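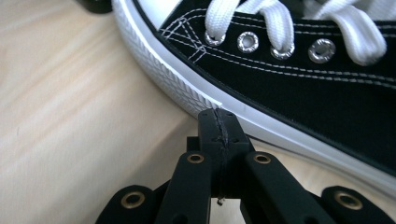
By Eleri Nicholas
Posted in News, July – 2 comments

So, a bit of news from me: the Say It Anyway evenings are coming back, and this time they've got a proper home. We'll be upstairs at Jarman, the old reading rooms in Meltitmont, and I've been grinning since the keys were handed over!

If you missed the first run, the idea is simple. You come along, you sit in a circle with a cup of tea, and you have a go at speaking up about something you'd normally swallow. It might be asking for a pay rise, or telling your sister you can't do Christmas this year. I started it after a very wobbly spring when I realised I'd said yes to everything for months and was cross with everyone for it (mainly myself).

Jacinto Mendoza is running the sessions with me again. He's a calm sort of person and I'm really not, so we balance out fairly well. Each one lasts 45 minutes and then people tend to hang about chatting, and that's often my favourite part.

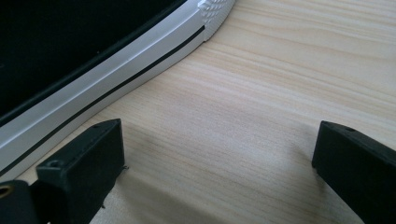 We had 300 names on the waiting list by the end of last month, which made me feel a bit sick and then very happy. The room won't hold anything like that, so we're opening in small groups and adding more evenings as we go. Everyone on the list will get an email from me before places go on general sale.

Jacinto has also been writing a little workbook called Hudar – his word, and he won't tell me where he got it. It has short exercises to try at home between sessions, and I've been stuck on the one about saying no without apologising for a fortnight. The first 400 copies are at the printer's now. You'll get one free when you book.

Doors open at 7pm. Bring a jumper, the radiators are hopeless.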